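8 June 2020, Zeston sim, two-arm bench

Re-ran the Cledier policy with randomized lighting and table texture. 600 demos, same as before, 4 seeds. Right arm does the work, left just holds its pose for now.

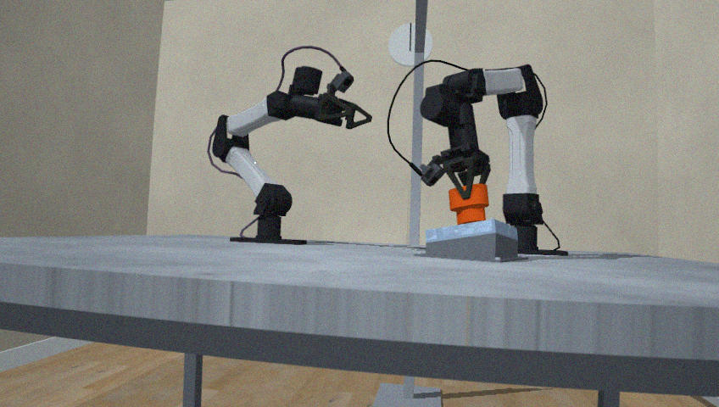
Right gripper at the orange part, side camera.

Old weights got 11 of 15 on this task. Mirko Mancuso thinks the misses are all depth error near the rim, I think its the shadows. Need the top view to settle it, so added that to the logger.

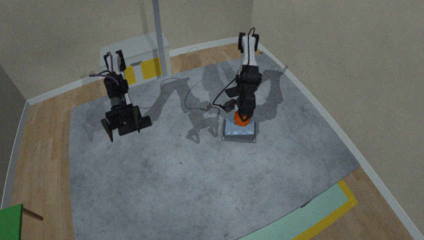
Grasp height

Raised the lift target a bit in the Grewal config. Reward only counts if the part clears the block. 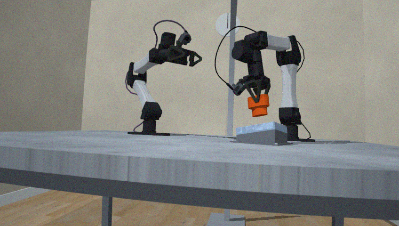 Next: sweep the clearence threshold, then push the configs to Wumemach before the seeds get mixed up again.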